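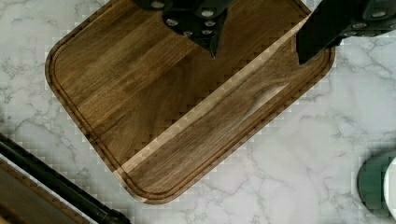 The Night the Whole Valley Bangs on Things

I have been to a lot of festivals where you stand behind a rope and watch. Pretty costumes go by, you clap, you buy a snack, you go home. Tarside in November is a different animal, and I came back so happy and so hoarse that my sister thought I was coming down with something.

Tarside is a small town strung along a river, with one main street, a church at the top and a sawmill yard at the bottom. For most of the year people drive through it on the way to the lake. But once the last apples are in, the town holds what everyone there just calls the Clatter. The story is that a flock of crows once stripped the orchards bare, and the families walked the valley all night hitting pans together to keep them off what was left. Now the crows are paper, the farmers are mostly schoolteachers and dentists, and the noise is much, much worse!

I got in around four in the afternoon and left my bag at the Plallwood, a guesthouse with sloping floors and the best quilts I have ever slept under. The woman at the desk looked at my empty hands and asked what I was going to hit. I hadn't thought about it. She gave me a dented roasting tin and a soup ladle and told me to bring the ladle back, because it was her good one. (I did. The tin, I'm sorry to say, is even more dented now.)

The children start it off. At dusk they come down from the church wearing black paper wings, cawing their heads off, and they are allowed to take anything edible they see left on a windowsill. People put out apples, little cakes, walnuts in twists of paper. One boy had so much stuffed up his sweater that he was walking like a penguin. This part lasts until the bell rings three times, and then all the doors open at once and the grown-ups come out banging.

I can't really tell you how loud it is. There are 400 people in the parade, according to the lady who hands out the armbands, and that's before you add all of us who just fall in behind. Saucepan lids, milk cans, a washboard, a real ship's bell on a wheelbarrow. For the first ten minutes it's pure racket, and then somewhere around the bakery a beat shows up from nowhere and everyone is on it, the whole street, and you feel it in your teeth.

A lot of that is thanks to the Nyamweya, the drum group that leads the walk. Felista Mushi started it with two cousins and some borrowed drums, and she runs along the side of the parade backwards, grinning, holding up fingers to tell people what's coming next. I asked her afterward how she keeps so many strangers in time. "I don't," she said. "I keep the front row in time and they get bossy with the rest." I spent the second half of the walk right behind her drummers and would happily have followed them to the next county.

The walk ends at the mill yard, where the paper crows get hung on a long line and everybody goes quiet. After all that noise it's the strangest feeling - you can hear the river again. An older man reads out the names of the orchards, including the ones that are gone now. There are 200 names and he doesn't rush. I didn't expect to get teary over a list of orchards, but I looked around and I had company.

Then comes the eating! The big thing is plimau, spelled Plimau with a capital P on every sign in town. It's a flat baked apple and onion bread, folded over and eaten with your hands, and every family insists theirs is the right one. I tried three. The one with sharp cheese in it was my favorite, and I was told off for saying so by the people at the next table, who don't hold with cheese.

A few things if you want to go. Book a room early, as there are only a handful. Wear shoes you can walk downhill in, in the dark. Bring earplugs for kids and for yourself, and bring something metal that you don't love. Parking is in the field behind the school and it gets muddy, so I'd take the bus from the lake side, which stops right by the church - the last one back leaves before the bread comes out, though, so really you want that room.

I've already asked the Plallwood to hold mine for next year. I'm bringing my sister, and my own ladle.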